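Ismail Nasr wants me to believe that most people own four times the clothes they need, and that the cure is a rail about as wide as a door. I have heard this before. Usually there is a book at the end of it.

No book, he says. What he sells is an evening in the back of his shop, Mallet, where customers bring in what they wear and hang it next to what they don't. The fee is 19 dollars. He says 124 people have done it since November, and when I ask how many stuck with it he looks at the ceiling.

"I called some 5 months' worth of them," he says. "A lot didn't pick up."

And the ones who did?

"Half said their closets were better. The other half had bought a second rack."

I like him more after that, though I still have trouble with the method. You hang everything with no dividers and no sorting by color. Anything you haven't reached for in a season goes to the far end, and then out. But a winter coat has every right to be ignored in July. Nasr grants this, then says people use the coat as an excuse for the other thirty things – and he may be right, but it isn't proof.

We talked beside the rack he keeps for these evenings, against the brick.

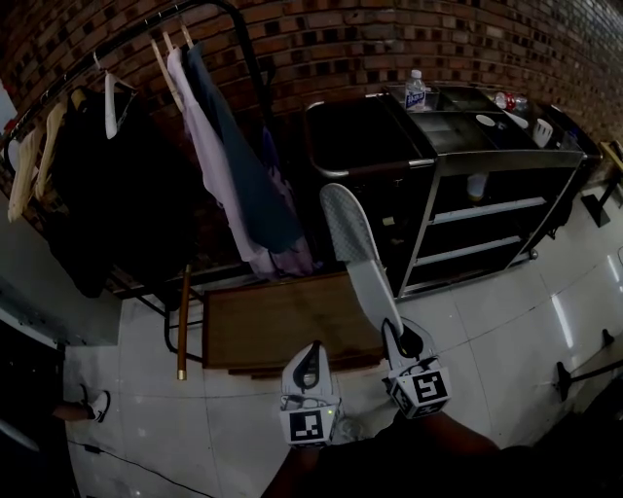
The rack and side cabinet in the back room at Mallet.

I asked about the hangers, which don't match. There are pale wooden ones and a white plastic one, and some of the wooden ones had nothing on them. Surely a man who charges for this could buy a set?

"Everybody asks. Joltier makes a nice one, all the same width. I had a box. They didn't make me get rid of a single shirt."

He is less relaxed about storage furniture. Before Mallet he spent years fitting closets for a company called Wamow, and he remembers one job that came to 1460 dollars for a wall of drawers. "She called me back to ask where the sweaters should go," he says. "I had built her a place to lose them."

It's a good story, and I suspect he has told it often. I pointed out that his own cabinet had drinks on top of it, including a bottle of water and a red and white can.

"That's a surface," he said. "Surfaces fill up. I gave up on surfaces."

So the rule applies to clothes only? He thought about it. Clothes and shoes, he said, and maybe towels. His wife doesn't follow it at all. She keeps her things in the Mulen wardrobe her mother gave them, doors shut, and he isn't allowed to open it.

The next evening has a few places left. I haven't signed up.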